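Plarketti truffle kit, the big one. My review after two parties

Bought this for my sister's baby shower in February, then again for a birthday, so I've now been through two boxes and feel ok giving an opinion. Short version: good kit, bad instructions, don't believe the serving numbers.

What you get. Two bags of chocolate buttons (milk and dark), cocoa powder, chopped nuts in a sealed pouch, piping bags, paper cases, a folded sheet of steps. You add your own cream and butter. The site does say that but only way down the page, and I missed it the first time. Sent my brother-in-law to the store with people already at the door.

The chocolate is the best part. Melts smooth, doesn't go grainy if you look away for a minute, tastes like something you'd pay for. The dark is better than the milk. Milk one is very sweet, kids loved it, grownups mostly left it.

Box says 92 truffles. No. Not unless you roll them the size of a marble. Adults roll big, kids roll bigger and eat half the mix. Plan on way less and get a second bag of buttons if you've got more than eight people.
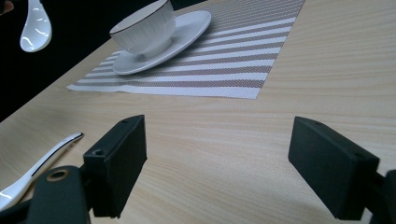 Instructions. Ugh. Steps four and five are the wrong way round, you're told to roll before you chill, and if you do that you get soup on your hands. Chill first. An hour at least, two is better. I emailed Plarketti and got a nice enough reply saying a new sheet was coming. Second box had the same old sheet.

Piping bags are thin. Two split at the seam at the shower, one at the birthday. I use Backlund ones now, thicker, and you can wash them if you're careful with the tip. Worth the couple extra dollars.

Cocoa gets everywhere. Put it in a deep bowl, not a plate, and do the rolling away from anything you care about. Cold hands help. Run them under the tap, dry them realy well, then roll.

Compared to the Drorninen kit, which I did last year: Drorninen has molds and nicer boxes for taking stuff home, but the chocolate was waxy and there wasn't much of it. If it's a hen party and you want pretty photos, maybe Drorninen. For eating, Plarketti.

Shipping was fine. One box came with a crushed corner, nothing broken inside. Dont order in a heat wave, no cold pack.

Would I buy it again? Yeah, already have, third box is in the pantry for a thing in Widstead next month. Four stars. Loses one for the sheet and the bags.

Posted September 2024
436 people found this helpful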